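第4章　双腕卓上ユニットの設置および始業前点検

4.1　適用範囲

本章は、Vesard製双腕卓上ユニット「Jovel」を作業台に設置し、運転を開始するまでの手順と、その際に遵守すべき事項を定める。対象は左右2本のアームを共通のベースレールに固定する標準構成とし、床置き架台を用いる構成については第7章による。

本章の作業は、所定の導入教育を修了し、管理責任者が指名した者が行うこと。指名を受けていない者が単独で電源を投入し、または非常停止を解除してはならない。事業場の安全規程が本書より厳しい基準を定めている場合は、当該規程を優先する。

4.2　設置場所の条件

設置場所は次の条件を満たすこと。

(1) 作業台は水平で、ベースレールの全長を天板上に支持できること。
(2) 天板の高さは床面から700 mmを標準とする。変更する場合は、操作者が着座および起立のいずれの姿勢でも非常停止スイッチに手が届くことを確認する。
(3) 通路に面する側には、アームの最大到達範囲の外側に立入りを制限する表示を設けること。
(4) 電源は専用の回路から供給し、延長コードの多段接続を行わないこと。
(5) 天板の表面に強い照り返しが生じる場合は、照明の位置または角度を調整すること。

注記　天板が木製の場合、締結部の沈み込みによりベースレールの固定が緩むことがある。設置の翌日に必ず増し締めを行い、その後は月例点検の項目に加えること。

4.3　ベースレールの固定

1．主電源を遮断し、電源プラグを抜く。遮断中であることを示す札を電源部に掛ける。
2．ベースレールを作業台の操作者側の縁に沿って置く。レールの両端が天板からはみ出していないことを確認する。
3．付属のクランプでレールを仮固定し、がたつきの有無を手で確かめる。
4．クランプを規定トルクで本締めする。締付けは中央から両端に向かって交互に行う。
5．左右のアームの取付部について、固定ねじに緩みがないことを確認し、合いマークを記入する。

注意　アームの取付けは必ず二人で行うこと。無通電の状態では関節が保持されず、リンクが自重で倒れるおそれがある。関節のすき間に指を入れてはならない。

4.4　ケーブルの引き回し

ケーブルの取回しは、断線および巻込みの防止に直接関わる。過去の保守記録では、始業時に検出された通信異常の多くが関節部での引張りまたは擦れに起因していた。配線を変更した場合は、軽微なものであっても4.6の点検を改めて実施すること。 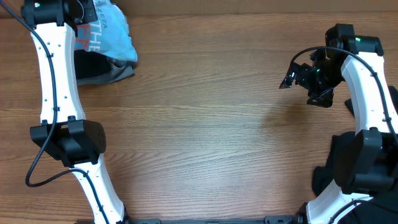 引き回しの良否は、アームを静止させた状態だけで判断してはならない。各関節を可動範囲の両端まで手で動かし、その全域でケーブルに張りが生じないことを確認する。左アームのケーブルは、上部リンクの外側に沿わせ、中間の関節の左側で緩い輪をつくってから下部リンクに戻している。この輪を結束バンドで締めると、関節を曲げたときの逃げが失われるため、結束は輪の前後のリンク部分で行うこと。手首付近で弧を描くケーブルについても同様に扱い、弧の内側にグリッパの指や金具が入らないことを目視で確かめる。

結束後、余長がベースレールの下に入り込んでいないことを確認する。レールとの間に挟まれたケーブルは、外観に異常がなくても交換の対象とする。被覆に傷、変色または硬化が認められた場合も同じとし、テープによる補修で使用を継続してはならない。

4.5　作業範囲の管理

作業範囲とは、左右いずれかのアームまたはグリッパが到達し得る空間をいう。両アームの到達範囲が重なる領域は「共有領域」と呼び、特に次の事項を守ること。

(1) 共有領域には、当該作業に用いる対象物および治具以外のものを置かない。
(2) 布、袋、ひもなど、形の定まらないものは、対象物として登録されている場合を除き、通電動作の前に作業範囲の外へ移す。
(3) 工具を天板に仮置きしない。工具は所定の保管場所に戻したことを確認してから電源を投入する。
(4) 運転中は共有領域に手を入れない。対象物の置き直しが必要な場合は、一時停止ではなく動作禁止の状態に切り替える。
(5) 長い髪は束ね、名札の吊りひも、手袋、袖口の緩い衣服は着用しない。

警告　一時停止中もアームには駆動電力が供給されている。外部からの指令または通信の復帰により、予告なく動作を再開することがある。

4.6　始業前点検

始業前点検は、その日の最初の運転に先立って行い、結果を点検記録票に記入する。点検項目は付表に掲げる13項目とし、省略は認めない。点検の順序は次のとおりとする。

1．電源を投入する前に、ベースレール、取付部、グリッパの各ねじを目視および触手で点検する。
2．作業範囲が4.5の要件を満たしていることを確認する。
3．周囲の者に電源投入を告げ、返答を得てから主電源を入れる。
4．各部の表示灯を確認する。表示灯の点灯は通電の目安にとどまり、動作の安全を保証するものではない。色および点滅の意味は付表による。
5．制御画面に異常コードがないことを確認する。コード816が表示された場合は、左右のアームの識別が入れ替わっている可能性があるため、直ちに電源を切り、通信ケーブルの接続先を確認する。
6．非常停止スイッチを押し、両方のアームの駆動が遮断されることを確かめる。片側のみが遮断された場合は使用を中止する。
7．非常停止を解除し、低速モードで左、右の順に原点復帰を行う。両アームを同時に復帰させてはならない。
8．グリッパを対象物のない状態で開閉し、異音および引っ掛かりがないことを確認する。

手首の関節は、点検時の回転角を片側90度までとする。これを超える確認が必要な場合は、保守担当者の立会いを要する。

4.7　運転の中断および終了

運転を中断して作業台を離れるときは、時間の長短にかかわらず動作禁止の状態とし、操作権限をロックすること。アームを待機姿勢に移す際は、グリッパの下方に手または物がないことを確かめる。

終了時は、次の手順による。

1．把持している対象物を所定の位置に置き、グリッパを開く。
2．両アームを待機姿勢に戻し、リンクが支持されていることを確認する。
3．制御プログラムを終了し、続いて主電源を切る。
4．運転時間、異常の有無および処置の内容を点検記録票に記入する。

注意　主電源を切る順序を誤ると、関節の保持が先に失われ、アームが落下することがある。停電により停止した場合は、アームに触れる前に必ず電源プラグを抜くこと。

4.8　記録の保管および報告

点検記録票は設備ごとに綴じ、管理責任者が毎月確認する。異常が発生した場合は、人身への影響がないときであっても、発生時の姿勢、異常コードおよび直前の操作を記録し、当日中に報告すること。累積運転時間が700時間を超えたユニットについては、関節部の精密点検をBirhane保守窓口に依頼する。依頼の様式および送付先は付録Cに示す。

精密点検が完了するまでの間、当該ユニットは低速モードに限り使用することができる。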